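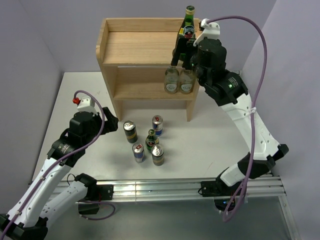
Gunther Brandes asks whether a recorded easement still binds a buyer when the new deed never mentions it. In most states, yes. Short thread on how I check.

**2/** An appurtenant easement runs with the land. The deed to the burdened lot can be silent. If the grant is properly recorded in the chain of title, the buyer has constructive notice.

**3/** Working file: the Undberg parcel, lot 14. Driveway easement in favor of lot 8, recorded at book 853, page 42. The last two deeds say only "subject to matters of record." That phrase is enough to send you back to the index.

**4/** Read the grant itself, start to finish. Width, purpose, who maintains it, whether it ends on a stated event. The title commitment lists it in Schedule B but rarely quotes the terms.

**5/** Then put the survey next to it. On Undberg the legal description follows the old fence line — the gravel does not. Two separate questions: where the easement is, and where people drive.

**6/** Hawi Negash raised merger. If one owner held both lots at the same time, the easement may have been extinguished, and a later split does not automatically revive it. Run both chains, burdened and benefited.

**7/** Non-use alone usually does not end a recorded easement. Abandonment needs intent plus conduct. A locked gate is evidence of something — get the dates.

**8/** If the parties agree it's dead, record a release signed by the benefited owner. Check whether that owner's lender has to join. A side letter in the closing binder does nothing for the next buyer.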